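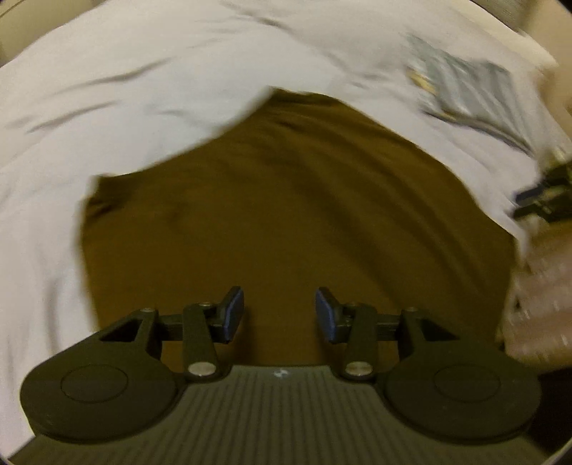 Hand-held gripper over brown cloth on a pale sheet.

To: Members, Textile Handling Interest List
Subject: Re: Fröhlich hand-held gripper kit, evaluation terms

The Bavdale office has received several requests concerning the kit offered by Fröhlich. The message to which we are replying is quoted below for members who joined the list after Friday.

> Our laundry division is considering the purchase of the kit
> for cloth work. Please confirm what is included, whether it
> may be returned, and whether the fingertips can be replaced
> by our own staff. We would also like to know how it performs
> on garments with elastic. Plotow Services

The standard kit contains two hand-held grippers, a carrying case and a set of spare fingertip pads. Pads may be changed by the customer with the tool supplied. Linkage pins should be replaced only by the service desk, and opening the housings ends the warranty.

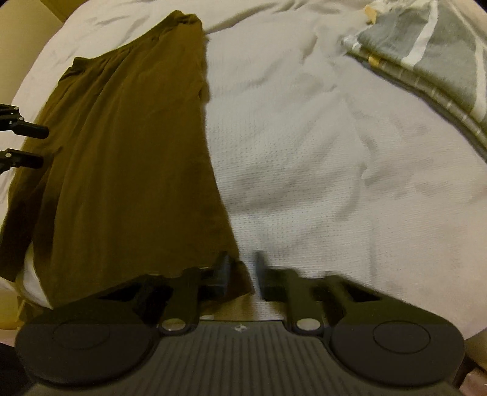

Elastic waistbands remain the hardest part of the trial. The gathers tend to slip when the pads close at a shallow angle, and operators are advised to approach from the hem or from a flat section of the cloth. Flat sheets and simple folds gave no difficulty to staff who had completed the first practice session. Thin cotton has not yet been assessed.

Evaluation kits are lent for 28 days. The loan fee is $400, and it is credited in full against a later purchase. Up to 16 kits can be on loan at one time, and requests are handled in the order received. Kits returned without the case are charged a further $20.

Members who already use the Jono stand should note that it requires a separate bracket for this gripper. The bracket is not part of the loan and must be ordered through the same form.

Requests for the July loan period should be sent to the Bavdale office and not to this list.

Equipment Evaluation Desk
Bavdale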